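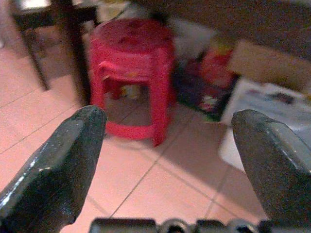
Week 4: Seating, posture and the working day

Readings: Marikar, chapters 3 and 4. The Prirneck case is on the course page and you will need it for the Wednesday tutorial.

1. Sitting and perching

Most seating guidelines were written for office work and assume a backrest, a fixed desk and long periods in one spot. A lot of paid work is done differently. Market sellers, hairdressers, nursery workers and kitchen hands sit for a few minutes, get up, carry something and sit again. Marikar calls this interrupted sitting and treats it separately from desk work.

A stool suits interrupted sitting in some ways. It can be approached from any side and is easy to shift with a foot. The cost is that the trunk muscles do all the work of holding the back up, and after a while most people slump or lean an elbow on the bench.

2. Seat height

The usual starting point is popliteal height, measured from the floor to the underside of the thigh just behind the knee, with footwear on. A seat higher than this puts pressure on the back of the thigh. A seat much lower rolls the pelvis backward and rounds the lower back.

Low seats are still common where the work itself is low – weeding, sorting produce, bathing small children. Raising the seat without raising the work only makes the person bend further. Always record both heights.

3. The Prirneck case

Prirneck is a wholesale plant nursery with 54 staff. Potting was done at two benches, one standing and one seated. Workers at the seated bench reported more hip stiffness, and those at the standing bench more sore feet. The nursery tried swapping people between benches every 30 minutes. Complaints dropped at both, though the supervisor found the changeovers hard to keep up in November, the busiest month.

Points to consider before the tutorial:
Was the change in posture or the extra walking more likely to have helped?
What would you measure that the nursery didn't?
How would you organise the roster in peak season?

4. Assignment 1

Observe one person doing interrupted sitting, with their consent, for 19 minutes. Note each change of posture and what prompted it. Write up to 200 words on the pattern and attach your tally sheet. Submit through the course page – emailed copies won't be marked.

Questions to Dilruba Marikar, after class or in office hours.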